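Section 4. Running the Open Day Demonstration
September 3, 2024 | By Najwa Obeidat
2 comments | 10 shares

This section covers the table demonstration given to visitors at the Silell open day. It assumes that the Dromer hand-held grippers have been unpacked, charged, and paired as described in Section 3. Two roles are needed: an operator, who handles the grippers, and a host, who talks to the visitors. On the first open day in April the roles were filled by Braulio Huerta and Walid Hourani.

4.1 Preparing the table

1. Clear one table and wipe the top. Visitors should be able to reach at least one long side.
2. Set out the objects to be handled. Use household items of mixed size, shape, and stiffness. Eyeglasses, small bottles, a clear cup, a clear plastic bin, and a small vase with flowers make a suitable set.
3. Place the bin on the near half of the table, in front of the operator's seat.
4. Keep the center of the table free enough for both hands to pass.
5. Check that the cube on each gripper is clean on every face. A fingerprint on a black square can stop the marker from being read.
6. Start the Maksymiv recorder and confirm that it reports both grippers. 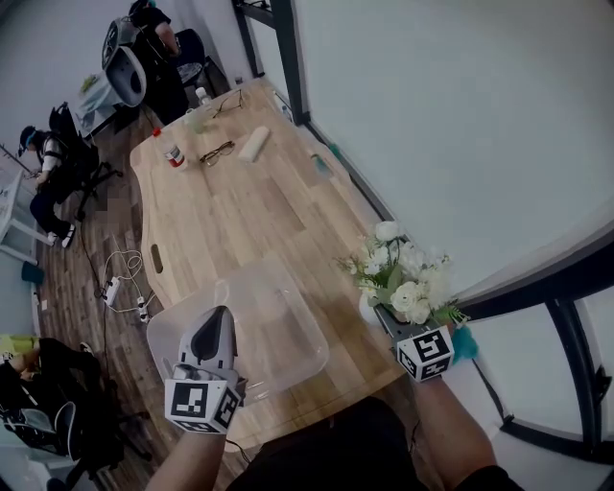 Figure 4-1. Operator seated with the gripper and bin, objects set out on the table.

NOTE: Clear objects are harder to track visually than opaque ones. Include one or two, and tell visitors that they are the difficult part of the set.

CAUTION: Power strips and cables on the floor are a trip hazard. Seat visitors on the side of the table away from the cables.

4.2 Operator demonstration

1. Hold one gripper in each hand. Do not cover the cube with the wrist or sleeve.
2. Open the fingers fully, then close them fully. Repeat once. The recorder uses this to set the zero position.
3. Pick up a small bottle, move it to the bin, and release it. Work at normal speed – visitors tend to expect slow, exaggerated movement, and recordings made that way are of little use afterward.
4. Repeat with the cup and one pair of eyeglasses. Grip eyeglasses at the bridge, never by a lens.
5. Move the vase last. Approach it level, with one finger pad on each side of the vase, and close until both pads touch.
6. Lift the vase a short distance, hold, and set it down in the same place.

CAUTION: Do not grip the vase by the flowers or leaves. Stems can catch in the finger mesh and tear it. Replacement pads are listed in the parts table under item 501.
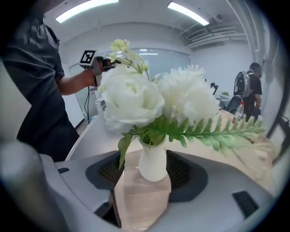
The vase is a good test of patience for first-time users. The arrangement is wider than its base, and leaves hanging near the neck can hide the contact point on one side. Édgar Lozano of the Firkatlow training group recommends turning the vase until the heavier foliage faces away from the operator.

4.3 Visitor session

1. Seat or stand one visitor at a time at the table.
2. Hand over one gripper only. Add the second after the first successful pick.
3. Keep each turn to 10 minutes.
4. Stop the recorder between visitors. Each turn must be saved under its own session name.
5. Delete any session for which the visitor has not signed the recording form.

NOTE: The recorder stores up to 1,270 clips before it starts to overwrite the oldest. Export at 1,000 clips. Bilal Haddadin holds the export password for the Silell site.

4.4 If the marker is lost

If the tracking light turns amber, hold the gripper still with the cube facing the room – do not shake it. If the light stays amber, put the gripper down, wait for the tone, and repeat Step 2 of 4.2. A clip interrupted in this way is flagged automatically and can be left in place until export.

For shutdown and storage, see Section 5.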